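How to Check Whether Your Policy Needs Both Wrist Cameras

Level: patient beginner. Time: one afternoon, plus however long your queue is.

At Ralidora we train two-armed policies in simulation with three views: one from the head and one from each wrist. For a long time we fed all three to the network on the theory that more pictures meant more knowledge. It also meant more memory, more waiting and a larger bill. This page covers the view-dropping test we now run before anyone is allowed to ask for a bigger graphics card.

Step 1. Look at the head view first.

Open one episode and stop it anywhere. Write down what the policy could learn from the head alone. In our room it gets the long wooden table, a good stretch of the white surface beside it, and a generous helping of its own body.

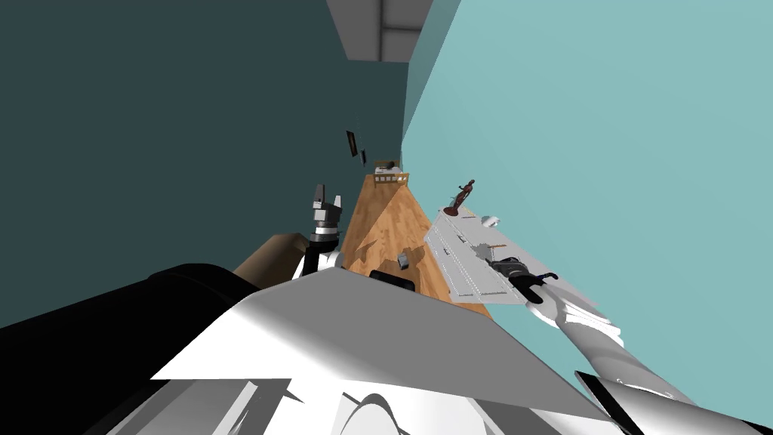
Kátia Caldeira wrote in to object: "You're treating the head view as the baseline, and it shouldn't get that honor for free. Run wrist-only too. Ours at Pekatholm lost less than we expected, and I had to eat a slide." Fair enough. Wrist-only is now part of the test, and you'll find it in step 3.

Step 2. Look at what the wrists see when they're idle.

Most tutorials show you a wrist view at the moment of grasping, when it's at its most flattering. Pick a moment with the fingers open and no object between them. A policy spends a lot of its life like this, and the network has to process every pixel of it.

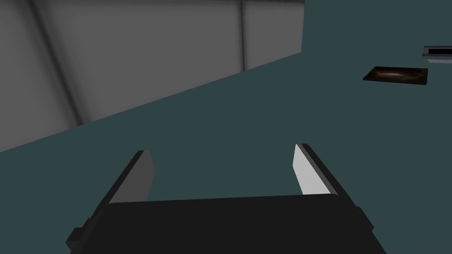 Wrist view, fingers open. The dark tile and the slotted gray object are far off to the upper right.

Ask whether those far objects help the policy decide where to go next. If you can't say, good – that's what the test is for.

Step 3. Train four versions.

All views, head only, wrists only, and head plus one wrist. Keep the seed list, the batch size and the training steps the same. We use 132 demonstrations for each version. To drop a view, replace it with a flat gray picture of the same size. Don't remove the input, or you'll be comparing two different networks and calling it science, as I did in February.

Step 4. Compare idle views side by side.

Pull a few more open-finger views from the same episode and see how much changes. If they're near twins, a plain policy with no memory may struggle to tell which part of the task it's in.
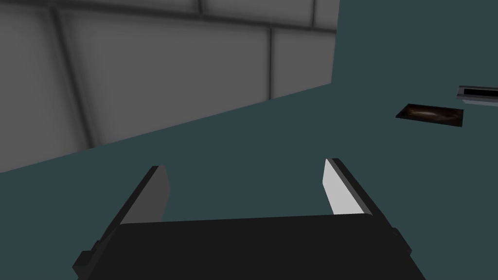 Then run each version for 50 trials from matching start positions and log every failure by stage: reach, grasp, carry, release. A single success rate will hide the interesting part. Two versions can tie on the total while failing in completely different places.

Step 5. Read the result without getting excited.

If dropping a wrist view hurts only the grasp stage, keep the view and try a smaller picture size. If nothing changes at all, check that your gray swap is really happening at test time. Mine wasn't, for 2 days.

Save the failure log next to the model weights. Ozan Kozan has a script that names the folders properly; use it.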